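5 March 2020

Push-button kit, parts layout on the big brown table. Picking up from the October list, which is mostly out of date now, ignore the second page.

Orange square enclosure boxes: Aguiar says next lot in 10 days. Hole in the top face still a hair tight on the sample, had to ream it by hand. Wrote to them. Lollumwood quote came in higher but they'd do smaller batches. Hemant Bhardwaj wants to stay with Aguiar, fine by me for now.

Switches - ordered 100 from Zandus, same type as last time. Check the thread before anybody opens the bag!! Last order had 2 odd ones mixed in and they were a pain to find.

White rack: dividers are cream, not the bright white we asked for. Don't care. Slots are what matter. Want to know if the panels lean once there's wieght on one side. Not tested yet.

Bench rule for this week: enclosure on the left, switches lower down and side by side, white box goes toward the top. Keep cables back. Small connector keeps wandering, needs a tray.

Table layout, then divider rack

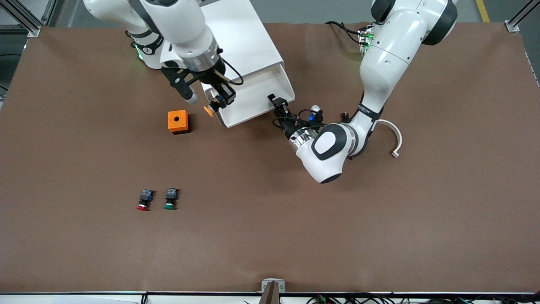
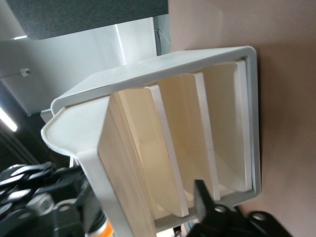 Still open:
- tray for the connector (shallow one, Wakent catalog has them)
- label for the rack, paper tape is ok
- ask Hemant if the orange cap is the final color or jsut what they had
- reamer is back in the top drawer, PUT IT BACK THERE

Did around half of the deburring before lunch. Rest tomorrow. Need more of the fine paper, the coarse stuff leaves marks on the orange.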